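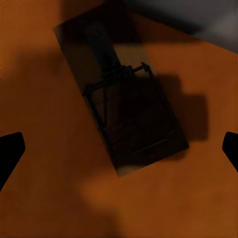 Let the Small Spirits Festivals Stay Small

I spent an October evening at the Plundbridge brandy tasting, and I'm still grinning. There were 13 tables in one long room, and by seven o'clock I had talked to the person behind every bottle I tried. When did that last happen to you at a big show?

The big shows have their fans, and I used to be one. I once stood in line at a convention hall with over 1000 other people for a thimble of something rare, got my pour, and was moved along before I could ask what fruit it was made from. I still don't know!

At Plundbridge, the Norkano table had a plum brandy and a quince brandy side by side, and the distiller let me go back and forth between them until I finally got what she meant by a "short" finish. Over at Melnyk they were pouring a pear brandy aged 56 months – so soft, so full of fruit skin and honey – and a total stranger and I argued about it happily for a quarter of an hour. That's a festival.

I keep hearing that next year's tasting should move to a bigger hall, with a stage and a VIP hour. Please don't! More room means more tables, more tables mean hired pourers reading from a card, and the distillers end up in a back room with the buyers. Raise the ticket price a little if the rent demands it. Add a second night. I'd come to both.

And give Vuvis a table closer to the door next time. Their apple brandy was the best thing I drank all night, and half the room went home without finding it – tucked in behind the coat rack as it was.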